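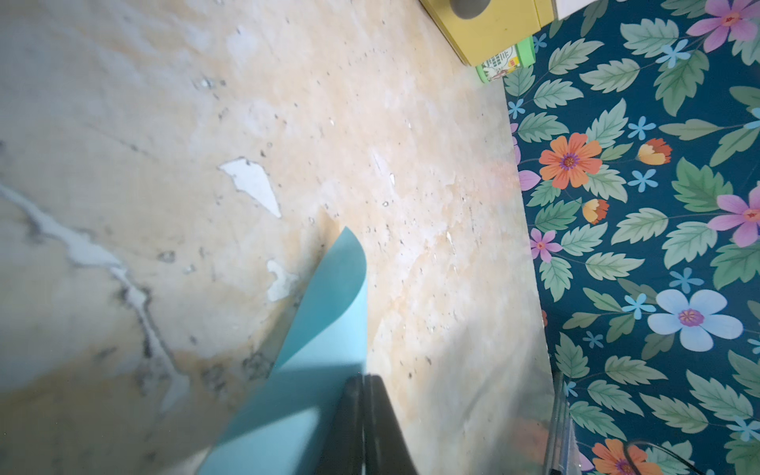
Workshop tips: getting software to wipe a table

Last updated 31/03/2019
Filed under: Cleaning, Control, Things That Should Be Easy

A person can wipe a table while on the phone, holding a child and thinking about lunch. An arm needs a plan. These are the tips we keep by the bench for anyone writing the code side of wiping, dusting and general surface work at home or in a small workshop. They assume you already have an arm that moves when told and stops when told. If yours only does the first, come back later.

Before you write anything

Wipe the table yourself, slowly, and watch your wrist. You will notice that you press harder on the pull than on the push, that you tilt the cloth at the end of each stroke, and that you go back over one spot for no reason you could defend. Put the first two in the software. Leave the third out for now; it will creep in by itself.

Write down what "clean" means before you start tuning. Ours reads "no loose crumbs, no visible rings", and it saved a week of arguing with a threshold.

Teach it the difference between dirt and old age

Old surfaces are murder for a stain detector. Flaked paint, hairline cracks, pits and yellowing all look like muck to a camera, and a keen planner will scrub a chip in the finish until the chip is the size of a saucer.

Take a reference picture of the surface after you have cleaned it by hand. Compare against that, and look only at what has changed. Retake it whenever you shift the lamp.

Put a cap on passes. Three over any one patch, then the planner must mark it "permanent" and move on. The first version of our planner, Tatow, had no cap, and spent an entire afternoon trying to remove a knot from a shelf. It logged steady progress throughout.

If the finish is already lifting, mask those bits off in the map and do them by hand with a damp cloth and some tact. A wiping stroke will catch a raised edge sooner or later.

Cloth is a moving part

Most motion planners believe the tool is a rigid lump. A cloth bends, bunches, trails behind and folds over the finger holding it. A few things help:

Model the cloth as a fat, pessimistic box for collisions and a thin strip for contact. Two shapes, one cloth. It offends tidy people but it works.

Lead with the fold and let the loose end follow. If the loose end leads, it tucks under, and you are now polishing with a gripper.

Drop the cloth's own colour from the dirt mask. A bright cloth in a colour found nowhere else in the room makes this a one-line job. Beige on beige makes it a research programme.

Shadows count too. A raised cloth throws a soft grey patch beside it, which to a simple detector is a stain that keeps running away. Check for dirt with the arm lifted clear, never halfway through a stroke.

Pressure, speed and other feelings

Go by force and let height look after itself. No table is flat, whatever the shop said. Set a gentle downward target, let the arm float up and down within a few millimetres, and have it stop dead if the reading jumps.

Our starting settings, in case they spare you an evening:

Stroke speed: 70 mm per second
Overlap between strokes: 9 mm
Control loop: 500 times a second
Longest single job before it stops and asks: 65 seconds

Slow the first and last bit of every stroke. Full speed from a standing start is how crumbs get to the far wall.

Filter the force signal, but lightly. We smoothed ours until it was a lovely calm line and the arm leaned on the table like a man at a bar.

Edges, mats and patterned cloths

The boundary between a hard top and a fabric mat is where good code goes to be humbled. The cloth in the gripper slides nicely on one and grabs the other, and then the mat comes along for the ride.

Draw a keep-out strip along the fabric, a couple of fingers wide. Draw it at the angle the fabric really lies. Everybody draws it square the first time.

Do not ask a general-purpose detector to deal with a floral print. Ospina, the off-the-shelf vision package we tried in November, counted every little blue flower as a separate spill and drew up a cleaning schedule. Label the whole mat as one region called "leave alone" and skip detection inside it.

If the mat must stay put while the arm works beside it, weigh it down or tape it, then tell the planner where the weights are. Small pots and boxes along the join are fine as long as they are in the map. Anything see-through should be put in by hand, with a ruler, as depth cameras look straight through clear plastic and report a pleasant open space.

Cables

Give the cable its own keep-out zone as well. A thin black loop on a busy background is close to invisible, and the arm will find it before you do.

Check the wrist rotation limits at the planning stage. Finding out during the fourth stroke is exciting, but not useful.

Logs worth keeping

Save the before picture, the after picture, the force trace and the plan. Bin the rest. We kept everything for a year in a folder called Kotness, and have yet to meet the person who opened it.

Name runs after what you changed ("slower ends", "new cloth") instead of test_final_2. You know you have one.

Keep the failures in with the successes. The run where the arm carefully wiped the air above the table taught us to check the tool length at start-up, and now the software touches down once on a known spot before doing anything else.

Handy order for a first go

1. Clean by hand and take the reference picture.
2. Mark fabric, cables, clear plastic and flaky areas as off limits.
3. Run the whole plan with the arm lifted well clear, and watch it.
4. Run it again touching, at half speed, with your hand on the stop button.
5. Look at the before and after pictures with the arm out of the way.
6. Turn one setting. Only one. Repeat from 4.

Care of the cloth

Wash it. Software people forget this, and then spend two days looking for a fault in the stain detector that turns out to be yesterday's jam. Skip fabric softener, as it changes the grip and your force settings with it. Swap the cloth when it goes thin at the fold, and rerun the touch-down check afterwards.

If you use the Vukel controller, remember to reset the tool thickness after swapping. It keeps the old number through a restart, and the setting is on the second page of the tool menu, under Display.

More in this section: Teaching an arm to fold tea towels / Sorting cutlery without tears / Labelling jars for cameras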